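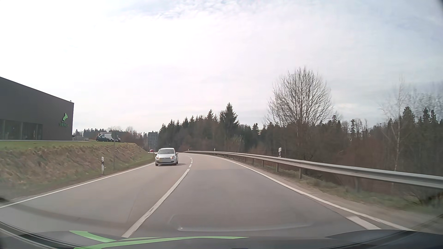

4.2 Landmarks that have gone

I'll start with the bit that kept me up at night, which was the dairy. If you ask for directions in Vanport, sooner or later you'll be sent past the dairy, and there's no dairy. It shut long before most of the people in our sample could drive. They still turn left at it. Of the 3193 sets of directions we gathered from 300 people, a good share leaned on at least one thing that had been knocked down, sold off, renamed or painted another colour, and I hadn't planned for any of this when I drew up the coding sheet.

So we had to go back. The first sheet had a single box marked "landmark", and into it went churches, petrol stations, big trees, the lot. For the second pass we split the box into standing and gone. A building that was still up but had changed its job (the old school, now flats) went under gone if the speaker used the old name, and under standing if they used the new one. I'm still not fully happy with that, but two of us coded every set on our own and we argued less over this box than over "distance words", so I've left it alone.

What struck me first was how cheerful people were about it. I had thought they'd catch themselves when talking to a stranger, and a few did ("well, you won't know it"), but then most of those went straight on and used the dairy anyway! One man gave me a whole route made of shops he'd bought shoes in. I got a bit lost trying it out, I'll admit, though I found a very good bakery.

The country routes were another matter. On the way out to Primemlow there isn't much to name, so speakers fell back on the shape of the road itself: bends, rails, dips, the place where the trees start. Figure 2 has a bend of the sort they meant.

Figure 2. Road curving right, with guardrail along the outside of the bend.

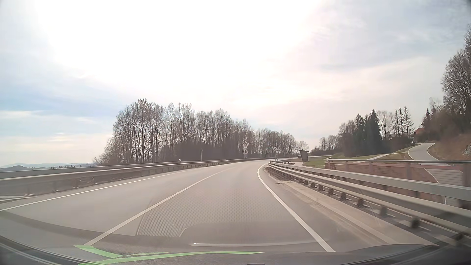

Once they were out of town, people also changed how they talked about themselves. In the town sets it's nearly all "you": you go down, you cross over, you'll see. In the country sets "I" and "we" creep in, as in "I always slow down there" or "we used to stop for blackberries". I take this to mean that the speaker is running through a drive they know and telling me what comes up, though I wouldn't push it too far on the strength of pronouns. It may simply be that longer routes leave more room for chat.

Age matters less than you might guess. I fully expected the older speakers to own the dairy, so to speak, and the younger ones to give me supermarkets and roundabouts. In fact the younger speakers used gone landmarks nearly as often, but they used fewer different ones. They had the dairy, the old school and the cinema, and after that they ran out. Older speakers had dozens, some of which I never managed to pin down on any map (if anybody reading knows where Tranter's gate was, please write to me).

Then there's the matter of what people do when there is really nothing to hang a turn on. Some gave times – "four or five minutes after the crossroads" – and some gave a feeling, such as "when you think you've gone too far". That last one turned up so often that we gave it its own code.

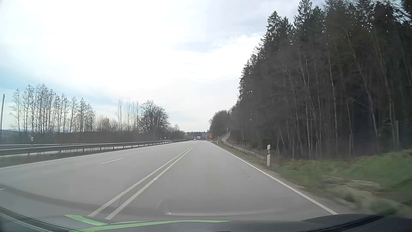
I did wonder whether the phones had got to us. Plenty of people offered to look the route up for me, and I had to ask them politely not to. The sets recorded after somebody had put their phone away were shorter and had more road names in them, and we marked these with a flag in Unitz so they could be taken out. Taking them out doesn't move the pattern for gone landmarks much in either direction.

Last of all, the time of year. All the town recordings were done in October and the Primemlow ones ran on into December 2021, so I can't rule out that short afternoons changed what people thought to mention. A few speakers gave a lit window or a pub sign as their marker. I'd like to repeat a summer round before saying any more on that.
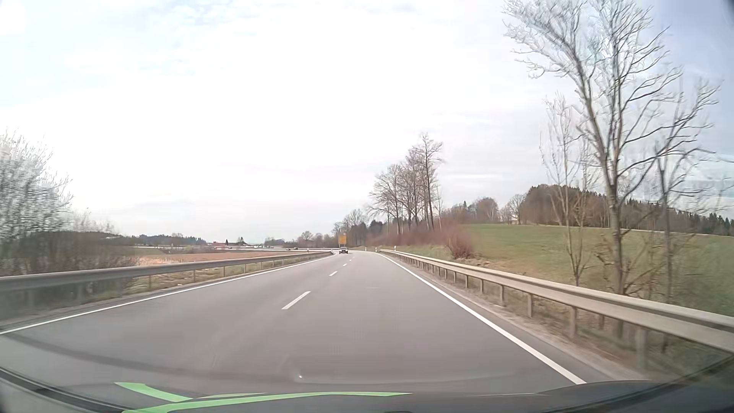

Upendo Khaemba asked, after reading a draft of this section, whether "gone" was the right word at all. If everyone in town can find the dairy, Khaemba said, then it's doing its job, and the only person it has gone for is the visitor. I think that's fair. I've kept the label, as changing it now would mean redoing the tables, but section 5 picks up the point and looks at the sets where the speaker knew I wasn't local.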